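Ticket 92, simulated arm, teleop demos
Opened by: Zawadi Laizer
Assigned to: Satish Nautiyal
Status: open

Hi Satish, me again, sorry! I'm still recording the table task by remote control for the Vuvar set and I'm having real trouble with the gripper lagging behind my hand. I move, I wait, it sort of catches up, and by then I've already overcorrected (which is how I end up nudging things I never meant to touch). I got 24 demos done on 10 July 2019 and Anju says she'd only keep the ones where the fingers come in smoothly, so that's a lot of them gone.

Wrist view and room view, same setup:
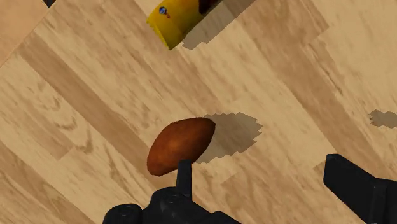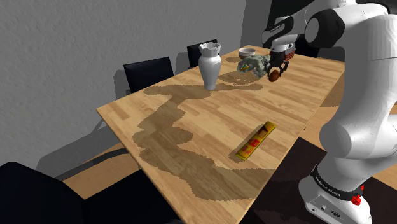
What I've tried so far: restarted the controller, turned the hand scaling down, closed everything else on the machine. Scaling helped a bit! Slow approaches are nearly fine now, but anything that needs a twist of the wrist still goes wobbly. Abbas had a go with my login and got the same, so I don't think it's just my shaky hands.

Update: swapped to the other controller, no change. Shadow quality is still on high, could that be slowing it all down? I didn't want to fiddle with it halfway through a batch. Log attached, the bad patch starts at demo 2. Could you ring me before I record any more?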